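Let the Slow Hands Teach

I spent most of July steering a two-armed robot through a simulated building, and I came out of it more excited about this field than I have been in years. The job was doors. Opening them, mostly, and sometimes just getting the gripper to the handle without scraping the paint off a door that doesn't exist. My teacher was Shuzhen Xie, who runs the remote control sessions at Juneo, and her first piece of advice was to stop trying to be good at it.

I didn't understand her. I'd assumed that a demonstration should look like a demonstration: smooth, quick, the way a tennis coach hits a serve. My first 21 recordings were all in that spirit. I lined up before I pressed record, I took the shortest path, and I threw out any run where I hesitated. They looked lovely. The policy trained on them drove straight at the handle, missed by a finger's width, and then kept squeezing the air with perfect confidence (I have worked with people like that).

What it had never seen was anybody being a little bit wrong. I had edited out every moment where a person notices the gripper is too low, backs off, and comes in again. Those moments are the lesson! When you teach a kid to pour milk, the clean pour teaches very little. The kid needs to watch you tip the carton too far and catch it.

So here is the opinion I'd like to argue for. I think we should collect more demonstrations from beginners, we should keep the clumsy ones, and we should stop treating the person at the controls as a machine for producing tidy curves. Teaching by hand is a craft with its own rhythm, and it deserves to be talked about the way we talk about teaching anything else.

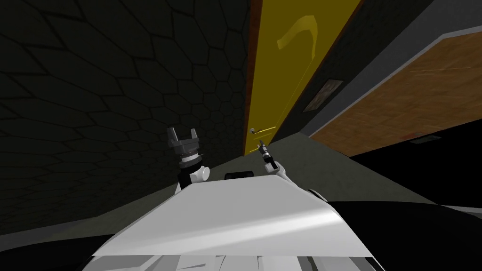

Take the business of the second arm. For a week I drove the right arm and more or less forgot the left, which hung wherever I'd last put it. Ruoxi Duan, who came to us from physical therapy and had never touched a robot before June, used both from her first morning. She would lift the idle one out of the way before she started, every single time, the way you'd move your elbow off a crowded table. It cost her a few seconds a run. Her recordings were the slowest in the group and, to my eye, the most useful, and I'd have rejected half of them by my old standards.

Haoran Xie disagrees with me, and he has a fair point. He runs the training side, and he says slow data is expensive data. A pause in a recording looks to the model like an instruction to pause, so a few thoughtful operators can produce a robot that stands in front of a door like a guest who forgot the flowers. He showed me one that did exactly this. It was funny for a minute and then quite sad.

But I think that's a case for labeling, and for a bit of trimming, and I don't think it's a case for sending the beginners home. We settled on a plain habit. After each run the operator says one sentence into the microphone about what went wrong, if anything did. "Came in too steep." "Lost track of which way was up." That last one is common, by the way. The view from the robot can tilt so hard that the floor runs off like a ski slope, and your stomach needs a minute to agree with your hands. We have 250 of those sentences now and I read them for pleasure.

There's a grander argument going around that all of this is temporary, that with enough simulation the robots will work doors out for themselves and the human hand can retire. Maybe so. I like simulation a great deal — you can fail at the same door until dinner and never have to fix a hinge. Still, somebody has to decide what a good attempt feels like, and I've yet to find a faster way to say it than to take the controls and do it.

If you're near Sukotstead and you get the chance to sit in on one of these sessions, please go. Bring someone who has never done it. Give them five runs before you offer any advice, and keep all five. Ask them afterward where they felt lost, and write it down next to the recording in their own words.

Ruoxi starts on drawers next. I've asked to be her student for that one.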